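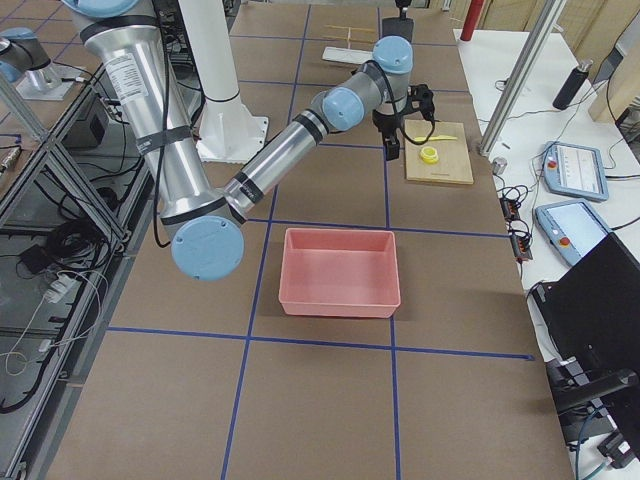

Nirker starts renting out its kitchen-task kit, and I got to have a go

If you've been waiting to get your hands on a two-armed robot without having to buy one (me, for ages), Nirker has some good news. The Lanwood firm has opened bookings for what it calls the Tabletop Package, a hire service that brings the arms, the table and a box of props to your building and leaves you to get on with it. The announcement went up on 2/21/21 and I was on the phone to them before I'd finished my tea.

The idea is pretty simple. You book a block of four weeks, Nirker's people turn up and bolt everything down, and you get a set of ready-made household tasks to try your software on. Cutting fruit, tidying a tray, putting a cloth away, that sort of thing. It costs 2000 a week before tax, delivery included if you're on the Billasberg side of the river. Further out you'll need to ask for a quote, and I'd do it early, as they only have the one van!

I spent an afternoon with the set-up at their workshop, where Leire Robles looks after the hire side. She'd laid out the fruit task for me, and I have to say I liked how ordinary it all is. The table is covered in brown paper with blue tape marking it into a grid, and you put your board and your bin wherever you fancy, then write down which square you used. Low-tech, cheap, and you can redo the whole lot in minutes if the paper gets scruffy.
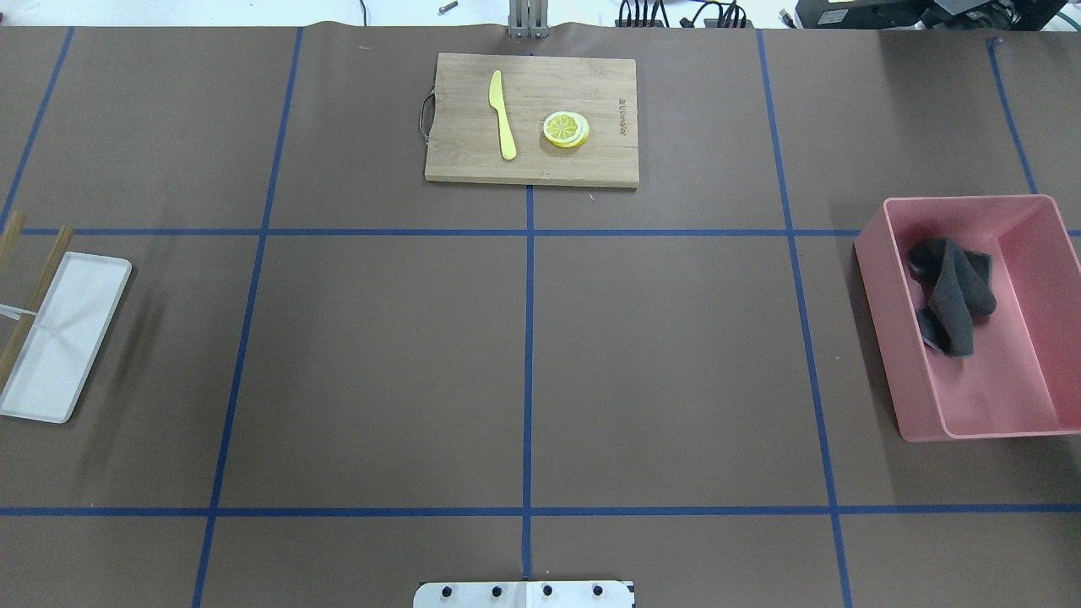 The fruit task, with the yellow knife and lemon slices on the board and a grey cloth in the pink bin.

"People ask us for cleverer markings," Leire told me. "Then they use the tape for a week and stop asking." I can believe it. I'm hopeless at remembering where I put things and even I could get the board back to nearly the same spot.

The props come from all over the place. The food is pretend, which I was quite glad of, having once shared an office with a team that used real tomatoes in October with the heating on. The chopping board is a proper bamboo one, though, and it makes a difference to how things slide about. Chopsticks are in the box too, and Samer Haddad, the engineer who put the task list together, says those are what hirers grumble about most. They're thin, they roll, and the two-finger gripper has to come down very nearly flat to the table to get hold of one. He's written a separate sheet of tips for them and I'd ask for a copy when you book.

What do you get besides the hardware? A login for the task library, a day of training for up to four people, and phone help in working hours. The library is the bit I'd pay for on its own. It holds 1018 sample runs, sorted by task, so you can compare your own efforts with someone else's (humbling, but useful). I'd like better search, mind you. At the moment you have to know the name of the task exactly, and whoever named "Fruit B" and "Fruit B new" owes me twenty minutes.

Now for the grumbles. The teach pendants are chunky, and with two of them on the side table, plus a keyboard and all the cabling, there's not much room left for a notebook, never mind a mug. I asked whether a bigger side table was on the cards and got a "maybe". The hire agreement is also a bit stern about props: lose one and you're charged for the full set.
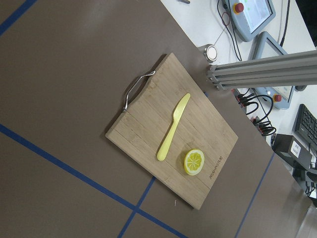 Knife and toy lemon slice on the bamboo board, with the teach pendants on the side table behind.

Who's it for? Small teams, mostly, and colleges. Zhenhua Peng, whose group at Carrasco had the package on trial before it went public, told me they'd been put off by the price of buying and would happily hire again for their next project. She did say the training day felt rushed, and that she'd have liked the wrist camera covered in the morning when everyone was still awake.

I asked about a one-arm version for people with less space and Leire says it's being talked about, with no date yet. A laundry set is further along and should be added to the library for existing hirers at no extra charge.

Bookings are through Nirker's own site or by ringing the Lanwood workshop and asking for Leire. The first two blocks had already gone when I left, so have your dates ready when you call.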